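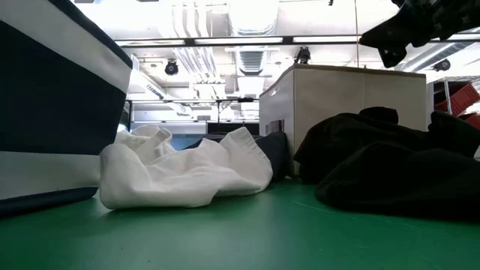 Opinion > Housing > Renting

Rental listings should say how much storage a home has

Every rental listing I read gives the number of bedrooms, the floor area and the distance to the nearest train. Almost none of them says where you are supposed to put your things.

I moved in July, from Prastell to a one-bedroom in the Torkerum district. The listing ran to 137 words and used four of them on the light. It did not mention that the apartment has no closet. There is a hook behind the bathroom door and a shelf over the stove. Everything else I own now lives in fabric bins along the wall, and winter coats go under the bed.

I should have asked at the viewing, and I accept that. But a viewing here takes ten minutes, with other people waiting on the stairs, and you are expected to decide the same afternoon. People look at the windows and the water pressure. A missing closet is easy to overlook when the last tenant's wardrobe is still standing there.

Replacing it is expensive. The wardrobe I priced cost 3000 before delivery, and it would have blocked part of the window. Bins are cheaper, but they take up floor, and floor is what I pay rent on. My lease says 108 square feet for the bedroom. Take away the bins and I can use far less than that.

Landlords will say that tenants can see for themselves. They can also see the number of bedrooms, and that still gets printed. Sornis already makes agents list the heating type and the year of the last rewiring. One more line would do it – built-in storage, in cubic feet, with zero as a permitted answer.

I don't want a minimum set by law. Older buildings can't always fit a closet, and some tenants would prefer the wall space. I would probably have taken this apartment anyway, at a slightly lower rent. I would also have sold the dresser before the move and saved the cost of hauling it up three flights and back down again.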